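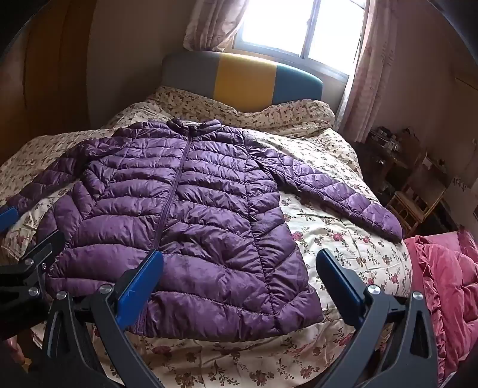
Purple quilted jacket on a floral duvet.

Section 4: Setting up the drip line for raised beds

This section covers laying out, connecting and flushing the Piltia drip line. Before you start, the Donberg timer should be mounted on the outdoor faucet and set to OFF (see Section 3). If you have more than one raised bed, finish the first one completely before starting the next.

Parts used in this section

Supply tubing, one coil
Drip line with built-in emitters, one coil
Pressure regulator
Mesh filter
Elbows, tees and end caps
Wire stakes, pack of 44

You will also need a tubing cutter or sharp pruning shears, and a bucket.

Laying out the tubing

1. Uncoil the supply tubing and the drip line and leave both in the sun until they are soft enough to lie flat. In January or any other cold month, bring the coils indoors overnight.

2. Screw the filter onto the timer outlet by hand. Screw the regulator onto the filter. The arrow on each part must point away from the faucet.

3. Push the supply tubing into the regulator fitting and tighten the collar.

4. Run the supply tubing along the ground to the bed and up the inside corner. Cut it 2 inches above the soil.

CAUTION: Do not use pliers on the filter or regulator. The threads are plastic and will strip.

5. Fit an elbow to the cut end and lay the drip line down the length of the bed, emitters facing up. Space the rows 12 inches apart for vegetables and 9 inches for salad greens.

6. Join the rows with tees at the supply end. Leave the far ends open for now.

7. Pin each row with wire stakes. Push the stakes in until they hold the line but do not pinch it.

Note: One timer outlet can feed up to 193 emitters. If your layout needs more, use the second outlet and a second regulator. Do not join the two lines together.

Flushing the line

8. Place the open ends over the side of the bed, with the bucket under them if you are working on a patio.

9. Turn the faucet on halfway and press MANUAL on the timer. Let the water run until it comes out clear. New tubing often has plastic shavings in it, and these will block the emitters if they are left in the line.

10. Press MANUAL again to stop the water. Fit the end caps and open the faucet fully.

11. Press MANUAL once more and walk the length of each row. Every emitter should drip steadily. A fine spray means a nick in the tubing – cut out the damaged piece and join the ends with a straight connector.

Note: If the rows farthest from the faucet drip slowly, check the length of the supply run. Beyond 108 feet, use the wider Vatdale tubing in place of the coil supplied.

First watering

12. Set the timer to 6:00 a.m. with a run time of 30 minutes, every second day.

13. After the first run, dig down with a trowel midway between two emitters. The soil should be damp to a depth of 6 inches. Add five minutes if it is dry, and check again after the next run.

14. Cover the line with mulch once you are happy with the run time. Keep the end caps clear so you can open them for flushing.

CAUTION: Shut off the faucet and drain the line before the first hard frost. Water left in the regulator will crack it. Draining is covered in Section 7.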